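Why do things get scratched?

Take a look at your lunch box, or at the screen of an old phone. Do you see thin lines on it? When the thing was new, the lines were not there. Now they are, and if you rub them with your finger they do not go away. These lines are scratches. In this text Gobnait Ó Gríofa explains how they are made, and Colm Conneely has added a small experiment for you at the end.

What is a scratch?

A scratch is a very small ditch. It looks like a line drawn with a pencil, but a pencil line lies on top of the paper and a scratch goes down into the material. Something hard was pushed along the surface, and it moved a little of the material away, like a stick does when you pull it through wet sand. Some of the sand goes to the sides and makes two little hills. With metal the same thing happens, only the hills are so small that you need a microscope to see them.

Who scratches who?

The most important rule is this one: the harder material scratches the softer one. Your fingernail can scratch a candle. It cannot scratch a window. A steel nail can scratch a copper coin, and a diamond can scratch almost everything, also the steel nail.

About two hundred years ago, scientists who studied stones made a list from 1 to 10. Talc is number 1. It is so soft that people make powder of it. Diamond is number 10. Your fingernail is a little more than 2, and glass is between 5 and 6. Sand is often made of quartz, and quartz is number 7. Now you can understand why you should not clean your glasses with a sandy T-shirt!

Why do scratches look white?

A smooth surface sends the light back in one direction, like a mirror. In a scratch the surface is rough and has many little sides. Each side sends the light to another place. Some of this light always comes to your eye, and so the scratch looks pale, even when the material is dark. On a black plate you see this much better than on a white one.

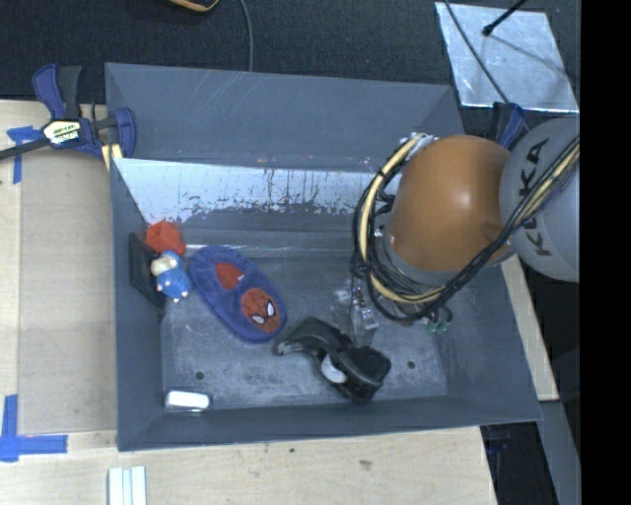

Pale scratches and smudges on a big gray bin. Along the back wall, dark paint has been scraped or chipped.

Paint is like a coat

Many things wear a thin coat of paint. The paint makes them pretty, but it also has a job. Under it there can be iron or steel, and these metals do not like water and air together. Where the paint is gone, rust can begin. Rust is brown and it crumbles, and it can creep under the paint which is still good. Then the paint lifts up and falls off in flakes. For this reason people paint a bridge again before the old coat becomes too bad.

When a scratch is only in the paint, you can often feel it very little. When it goes down to the metal, you see another color at the bottom. A bicycle is a good place to look for this – try the part of the frame where the lock hangs.

Can a scratch be repaired?

Sometimes. If it is not deep, you can polish it. To polish means to rub away a very thin layer, until the hills beside the ditch are gone and the ditch is not so deep. A jeweler does this with rings. A deep scratch in paint must be filled with new paint. And your skin is cleverer than all of these – it grows new skin and repairs itself.

Colm's experiment

You need 2 old plastic lids of the same kind, a soft cloth and a spoon of dry sand. Ask an adult if you may use the lids, because they will not be nice afterwards.

Put one lid on the table and rub it 100 times with the clean cloth. Put the sand on the other lid and rub it 100 times too, and press the same as before. Wash both lids and dry them. Now hold them near a lamp and turn them slowly. Which one has more lines? In which direction do they go?

Write down what you see. If you have a magnifying glass, look also at the ends of the lines.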